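# Notes for the shelf talk — Tuesday, slot 4

Start before the slides. Ask who has a cupboard at home they don't open in front of guests. (Hands go up. Mine too.)

I'm going to talk for 15 minutes about small storage: cubbies, boxes, the back corner of a shelf. At Vorna we spent all of July on one question — how much do you have to take out before you can wipe the thing down?

First slide. Let people look at it a second. Flat back, side panel, wood grain underfoot. I love a bare back panel! You can see dust on it, you can see a stain on it, and you can get a cloth right up to it.
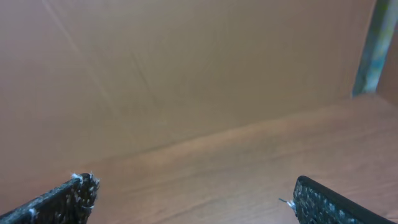 A reader of our Pliria newsletter wrote in that bare is fine for a week and then the batteries and the rubber bands move in, so please talk about week two. Fair point, and I will.

Week two, then. My rule is one kind of thing per box. We tried the rule on 32 cupboards and 11 of them were back to a jumble by the second visit, mostly the ones at knee height (slow down here, people like to write this bit down). Deep and low is hard. Move the daily stuff up and let the low shelf hold the big, dull things — the Grellel roasting dish, the spare blankets.

Then the table. Whatever comes out of a cupboard has to land somewhere, so I work lengthwise, along the grain, and sort from one end to the other. Keep, move, give away. If the keep end creeps past the middle, I stop and do a round of giving away first.
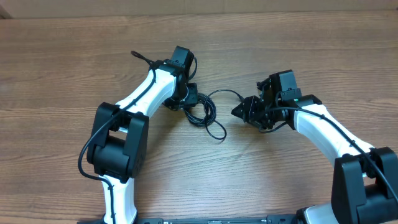
*Slide 2: the tabletop, with the grain running lengthwise.*

Mention the Picard handout by the door. Take questions, and if it's quiet, ask what's in their worst drawer.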